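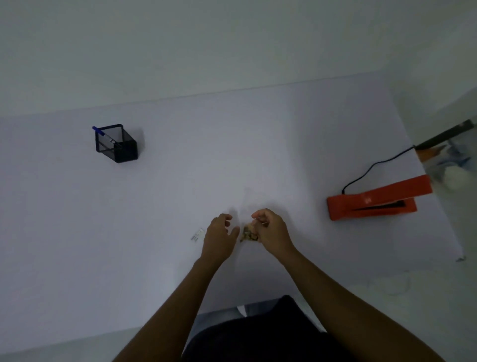 The Fletley desk wants checking more often than once a term, according to the last person on the late shift, and wrappers are the main complaint.

Work table check, Hakska building, room 9

Table top clear of scraps and wrappers -- NO
Comment: bin is by the door, too far to reach from the seat. Move it.

Small labels and packets put away -- NO
Comment: a drawer divider is on order from Kokkinos.

Pens kept in holder -- YES

Larger desk equipment set well back from the working area -- YES
Comment: keep to the right-hand side.

Walkway behind chair at least 200 mm clear of boxes -- YES
Comment: tight when the cupboard is open.

Socket cover fitted -- YES
Comment: replaced in July, job 467.

Recheck after the bin is moved. Send copy to Cirus office.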